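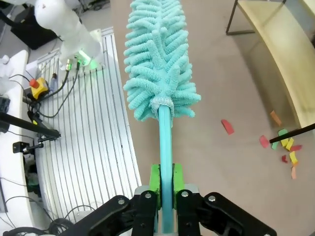 Burgi Hollenstein says she gave up feather dusters in her first month of cleaning for a living and has not bought one since. They shed, she says, and the dust goes up in the air and comes down again after you've left the room.

She has been cleaning houses and small offices in and around Plurnunholm for 18 years, the last few of them under her own business name, Flomow. We talked at her kitchen table at the end of a working day, with a bucket of cloths soaking in the laundry behind her.

The subject was meant to be dusting, and mostly it was. She uses chenille microfibre for nearly everything above waist height.

"The strands get down into things a flat cloth slides over," she said. "Louvres, the tops of picture frames, the back of a radiator. You don't press. People press, and then all you've done is push the dust into the corner."

Her order of work doesn't change much from house to house. She starts at the door and goes clockwise, top to bottom, and she does the floor last. Ceiling fans come before anything, with an old sheet over the bed if it's a bedroom. She doesn't spray polish on the duster at all.

"If you put product on it, it'll look good for a day. Then it's sticky and you've ruined the head. Use it dry, or mist it with a bit of water if the house is really bad. I mean a bit. If it's dripping you'll get streaks of mud down the wall."

She carries 2 dusters to each job, one for living areas and one for bathrooms and the laundry, and keeps them in separate bags. I asked whether clients notice. She said one did, at the Yadav offices, and asked for the same colours to be bought for the staff kitchen.

Washing is where she is strict. The heads that come off go in a warm wash with a small amount of liquid detergent. The ones that don't come off get done by hand in the laundry tub.

"No fabric softener, ever. It coats the fibres and they stop picking up. I've had people tell me their microfibre is useless and I ask what they wash it with, and it's always softener. And don't put it in with the towels. It'll come out looking like it has grown a beard."

She shakes the head out while it's damp, combs the strands apart with her fingers and hangs it by the handle. She won't use the dryer. In winter a head can take almost a full day to dry on the line under her carport, so she keeps spares.

How long one lasts depends on the house. She reckons on 50 washes before the strands go flat, fewer where there are dogs. After that it goes in the car for the dashboard and vents, or out to the shed.

There are things she won't dust with chenille. Rough brick catches it, and so does unfinished timber. She had a bad moment with a cane lampshade at a house on Berero Street, where a loop hooked on a broken end and the whole lamp came with it.

"It didn't break," she said. "I put it back and told them anyway - you should always tell them. They said they'd never liked it."

For cane and wicker she now uses a soft paintbrush, the wide sort from the hardware store. She has 4 of them and has written CLEANING on the handles in marker so her husband leaves them alone.

I asked what people at home get wrong most often. She thought about the answer while she wrung out a cloth.

"They wait until they can see it. Do the shelves every week and it takes ten minutes. Leave it till December with the family coming and you'll be at it all weekend."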